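3.2 What people keep on the sideboard

I went to Skolcombe in August expecting to talk about attics, and we ended up talking about sideboards. Of the 40 households I visited, most put the good crockery away and then never got it out again (my own gran did the same!). The Gazi estate was a bit different, as people there had far less room to spare. 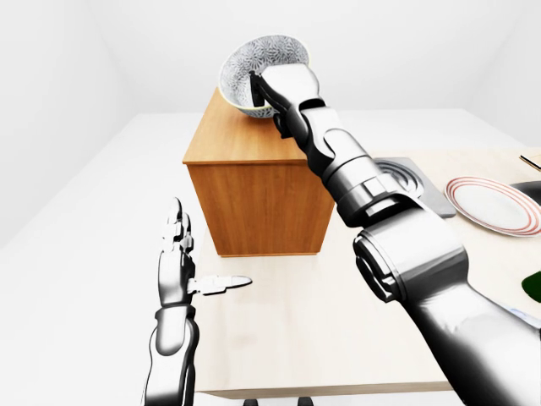
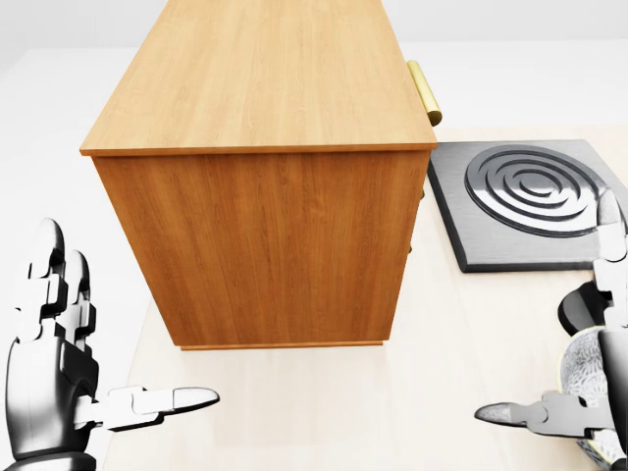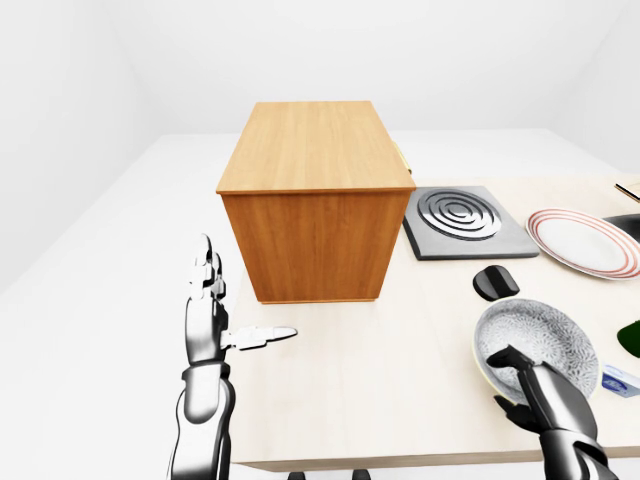
Figure 2. Wooden cabinet on a pale tabletop, three views.

I'd asked everyone what they would hate to lose, and the answers were rarely the pricey things. Odell found much the same in Zuvville, though with a longer list of questions than mine. I come back to chipped plates in 3.3.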